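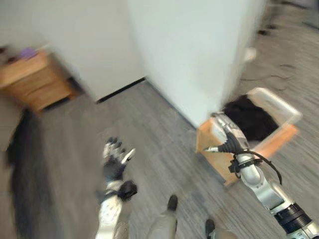 Replacing the left knee joint on Zorno

Zorno is the older of the two stop-motion puppets in the Weltillow short. He has a ball-and-socket armature in steel, a foam build-up over it and a knitted suit that opens down the back. His left knee has been sagging between exposures since October, and I finally cut him open on Sunday.

The knee is a double ball joint held by two sandwich plates and one center screw. The balls had worn oval in one direction, the direction he walks. Tightening the screw gave me a joint that was stiff for the first few degrees and then dropped. I had been living with this for 64 shots by propping the shin on a pin.

Getting to the joint took longer than fixing it. The foam was glued to the thigh rod with contact adhesive and came away in crumbs. Next time I will leave a slit behind every knee and close it with thread.

I swapped both balls and kept the old plates. The sockets needed cleaning up, so I worked them with a drop of oil and fine abrasive paste, 200 turns by hand, then washed everything in solvent. Any paste left in there goes on cutting. The screw got a small amount of low-strength threadlocker, applied at the tip only.

Iolo Eynon, who machined the original armature in Tristville, suggested setting tension by weight. Clamp the thigh level, hang a load at the ankle and tighten until the shin just holds. The foot with its tie-down nut is heavier than I had assumed, so the knee needs more than the elbow by a wide margin. I used to set both by feel – this explains a lot about the walk cycle.

Test footage ran to 4 seconds on twos. The shin holds. There is a slight click at full bend, where one plate touches the rod, and I may file that edge down before the stair sequence.

The new foam is a shade firmer than the old. Under the suit it does not show, except at the back of the knee, where the knit now bunches when he crouches. Au, the smaller puppet, has the same knees and is next. Her suit is sewn shut, so I need to unpick the side seam first and order more of the gray yarn.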